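3.2 Open containers and the handling of mixed small goods

The second part of the study looked at how small goods are stored between delivery and packing. Most of the earlier work in this area deals with full pallets or closed cartons, where the contents are known and each unit is the same size. Much less has been written on the open container, into which goods of several kinds are put together and from which they are later taken one at a time. Mughal and Rizvi treat it only in passing, as a halfway stage between the shelf and the parcel.

We collected records from two sites, Hondstead and Bresier. Both serve small retailers and both changed from fixed shelving to open containers within the same year. Hondstead kept its paper picking sheets throughout. Bresier moved to the Zimlow stock system in November, and the records from before that change were typed in by hand from the old ledgers. After duplicate lines were removed, 251 orders remained. Of these, 147 came from Hondstead and the rest from Bresier.

Each order was given one of two labels. An order was called "single" if all its goods came from one container, and "split" if the picker had to visit more than one. Split orders made up the larger share at Bresier, where stock is grouped by supplier. At Hondstead, where stock is grouped by how often it is asked for, single orders were more common. The two sites sell much the same range, so we take the grouping rule to be the main cause of the difference, although the layout of the Bresier building -- two long rooms joined by a ramp -- may also play a part.

Staff were asked to note any order in which an item could not be found at the first attempt. There were 67 such notes. Seven of them gave no reason and were left out of the later tables. In the others, the reason given most often was that the item lay under something larger. Wrong labels came next, followed by goods returned to the wrong place after a cancelled order.

The depth of the container matters here. A deep one holds more stock for the same floor space, but it hides whatever went in first. The Bundgaard guide to small-goods storage advises shallow trays for anything that fits in the palm of a hand, and deeper containers only for boxed items. Neither site followed this advice closely. Figure 4 shows an open-topped bin with a small pile of objects in it.

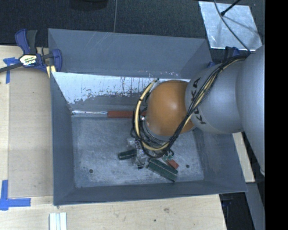

Figure 4. Open-topped grey metal bin on a wooden work surface, with a KUKA arm reaching into it.

We did not measure fill level directly. Delivery dates were used in its place, on the assumption that containers are fullest just after a delivery and emptiest just before the next. This is a weak measure for slow-moving goods, and the results for those lines should be read with care. The stock count of January 20, 2020 gives one fixed point for Hondstead against which the assumption can be checked -- no such count was available for Bresier. The comparison is set out in Section 3.3.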